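Sliding door (furniture)

A sliding door in furniture is a door that moves sideways along a track, parallel to the front of the cabinet. It is used on kitchen cabinets, sideboards, bookcases, wardrobes and display cases. The main advantage is that it needs no free space in front of the furniture, so it is common in narrow kitchens, corridors and small shops. The main disadvantage is that only a part of the cabinet can be open at one time.

Types

The simplest type is the groove door. Two parallel grooves are cut in the top and in the bottom board, and the door panels stand directly in them. The upper groove is made deeper than the lower one. To put the door in, the panel is lifted into the upper groove and then let down into the lower one. To take it out, the same movement is made in the opposite order, and no tools are necessary.

Heavy doors usually run on small wheels. In a bottom-running system the weight is carried by the lower track, and the upper track only guides the panel. In a top-hung system the door hangs from the upper track and the floor of the cabinet stays free of a deep channel, which makes cleaning easier. Top-hung doors require a strong upper board, as a weak one will bend with time and the door will start to rub.

A third group is the tambour door, made of narrow strips glued on a cloth. It can follow a curved groove and disappear behind the side wall of the cabinet. Some authors do not count it as a true sliding door.

Materials

Solid wood is seldom used for groove doors, because a wide board changes its width with the humidity and may become stuck. Thin hardboard, glass and plastic sheet are more usual. Glass doors have polished edges and often a round finger hole or a glued handle.
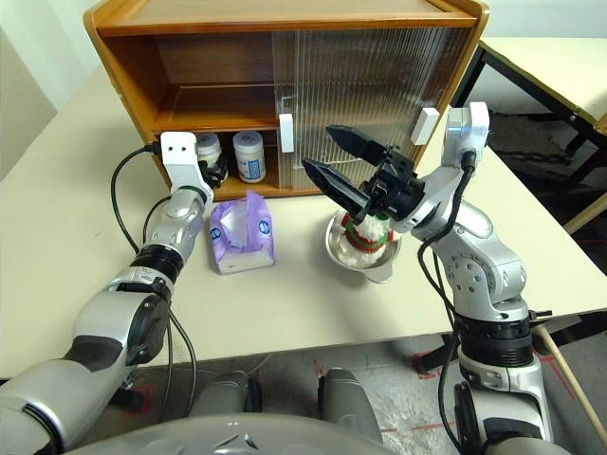 Ribbed and frosted surfaces are chosen when the owner wants light to enter the cabinet but does not want every object inside to be clearly seen. The ribs are normally placed vertically, so that dust does not collect on them. Plastic sheet is lighter than glass and does not break so easily, but it gets scratches and can become yellow in strong sun.

Dimensions

For small cabinets a panel of 3 mm is common, and the groove is cut slightly wider than the panel. Where two doors pass each other, they should overlap by 25 mm or more, otherwise a gap is visible when both are closed. A panel which is much taller than it is wide can tilt and jam in the groove – for this reason tall cabinets are often divided into an upper and a lower pair of doors.

Regional use

In the older apartment houses of Nurnbridge, kitchens were delivered with a built-in wall cabinet with groove doors, known locally as a "Trastilitz" after the workshop that made it. The standard model was 18 cm deep, enough for cups and spice jars. Many of these cabinets are still in use, though the original doors have often been replaced.

Maintenance

Most problems come from dirt in the lower track. Crumbs and dust can be removed with a dry brush. Candle wax or dry soap may be rubbed into wooden grooves – oil is not recommended, as it holds the dust.

See also: Cabinet hinge; Display case; Tambour; Wardrobe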